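Asunto: Re: cables del antebrazo derecho

El mié, Tarmo Kivi escribió:
> Hola. Al nuestro le cuelgan los cables por debajo del brazo derecho y
> la mano se para a veces al estirar el codo. ¿Cómo los lleváis vosotros?
> ¿Los sujetáis o los dejáis con holgura?
> Tarmo

Hola, Tarmo:

En el Kornidon los dejamos con holgura. En agosto probamos a ceñirlos con bridas a lo largo del brazo y en 2 semanas se abrió un conector de la muñeca. Ahora van sujetos solo en el hombro y en el antebrazo, con 100 mm de lazo libre entre un punto y otro. Mando una toma de la cámara de la cabeza en la tarea de la tela, que es donde más se nota.

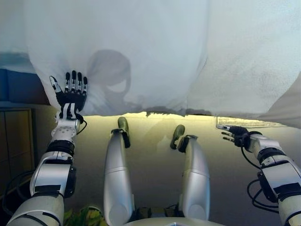 Vista desde la cabeza. Mano izquierda contra la tela; cables colgando en curva bajo el brazo derecho.

En la muñeca izquierda se ve también el lazo fino de cable negro. Ese no lo toquéis. Si lo acortáis, tira al levantar los dedos.

Lo de la parada al estirar el codo a nosotros nos pasó 3 veces y era el conector, no el cable. Se apaga, se suelta la tapa del antebrazo, se limpia el contacto y se vuelve a encajar hasta el clic. Después hay que recalibrar la mano con la utilidad de Osteck, con los dedos abiertos y sin nada delante.

Las fundas de repuesto las pedimos a Drandton. Las de Mets nos quedaban cortas.

Un saludo,
Iratxe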